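Getting tested before you stop using condoms

My boyfriend and I had been together since the winter when we started talking about dropping condoms. I have an IUD, so pregnancy wasn't the main worry. We agreed we would both get a full panel first. Then neither of us did anything for two months.

I think we both assumed we'd been tested before. I had a vague memory of a doctor saying "everything looks fine" at a checkup. When I called that office and asked what they had run, it was a Pap smear and a urine test for a bladder infection. I had never had a blood test for HIV or syphilis in my life. I'm 31.

If you have a similar memory, call and ask which tests were done. They have to look it up, but they will tell you.

We ended up at the Higuchi Clinic in Grornton, mostly for the parking. You book through an app called Tideck, which asks a lot of questions up front. How many partners in the past year, what kinds of sex, any symptoms. I found it easier to type the answers than say them to someone at a desk. Answer the one about oral sex correctly, since that decides whether they swab your throat. I almost skipped it.

The appointment took 20 minutes. One tube of blood, one urine cup, one throat swab that made me gag. He got the same. Without insurance it was $88 each. Mine might have been covered, but I didn't want the statement going to my parents' old address, and I hadn't gotten around to fixing that.

They don't test for herpes unless you have a sore or you ask. The nurse said the blood test gives a fair number of false positives and they don't recommend it for people with no symptoms. I hadn't known that, and I would have told people I'd been "tested for everything."

Results came on a Tuesday. His were all negative. Mine came back positive for chlamydia, with no symptoms at all. I told him over the phone from my car. He asked what he needed to do, and then he asked if I was okay. We both took a week of pills from the Bivomik pharmacy down the road and waited until we were both done. I also texted one person from before him. That text took me most of an evening to write and he answered "ok thanks."

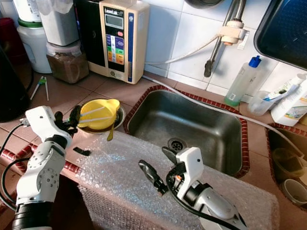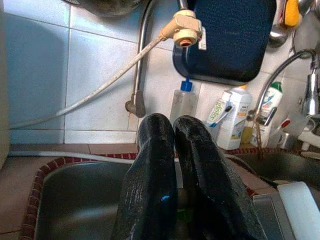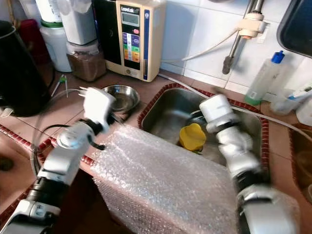
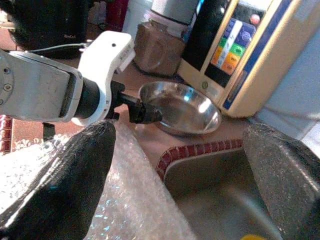 Page last changed: July

I go back for the retest in three months, which the clinic put in the app for me. A couple of readers asked if I was embarrassed. Yes, for a few days. Comments are open, but please don't post your results with your full name on them.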